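Flavton Respite Fund: Frequently Asked Questions

Who can apply?
Any unpaid caregiver aged 18 or over who looks after an adult with Parkinson's disease at home. The caregiver doesn't have to be a relative. Paid aides are not eligible.

What does a grant cover?
Up to 1000 dollars per household per year for in-home respite, adult day programs or short overnight stays. Equipment and medication are excluded.

How is payment made?
Directly to the provider, on receipt of an itemized invoice. Caregivers who have already paid should attach Form 113 and the receipt.

When are applications reviewed?
Monthly, except August. Applications received after 5 p.m. on the closing date move to the next round.

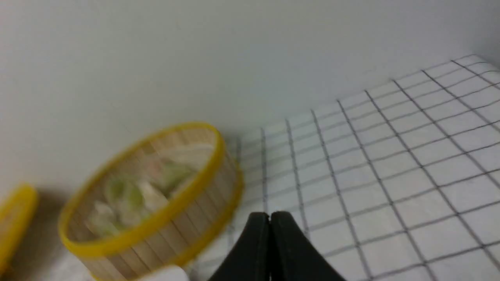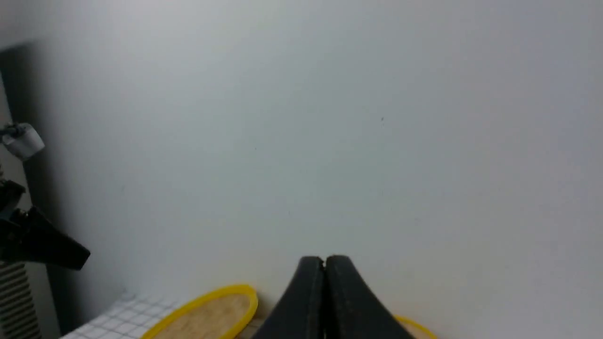
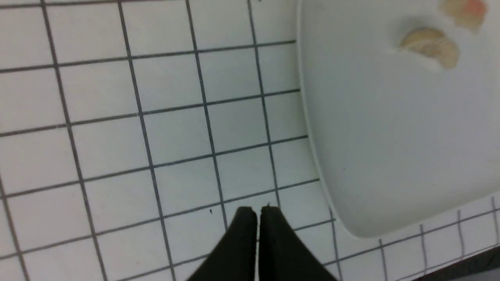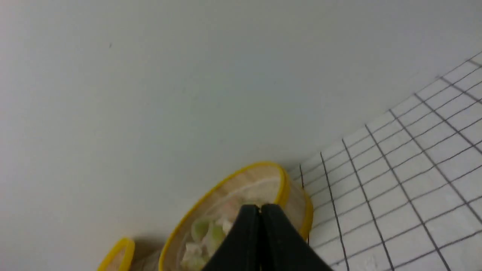 First picture: bamboo steamer with food inside.

Do I need a letter from a doctor?
Yes. A signed note confirming the diagnosis is enough. Test results and scans should not be sent.

Can I apply again after a refusal?
Yes, at any time, if the missing item has been supplied. Quote the original case number. Appeals on other grounds go to Ivone Xavier at the Eledbridge office, Room 421.

Does a grant affect other benefits?
It may. Rules differ by program. Ask your benefits office before you accept an award.

Is my information shared?
Only with the provider named on the form. Records are kept for seven years and then destroyed.

Is help available in other languages?
Forms are available in Spanish, Portuguese and Vietnamese. For Vietnamese, ask for Ngân Lại at extension 601.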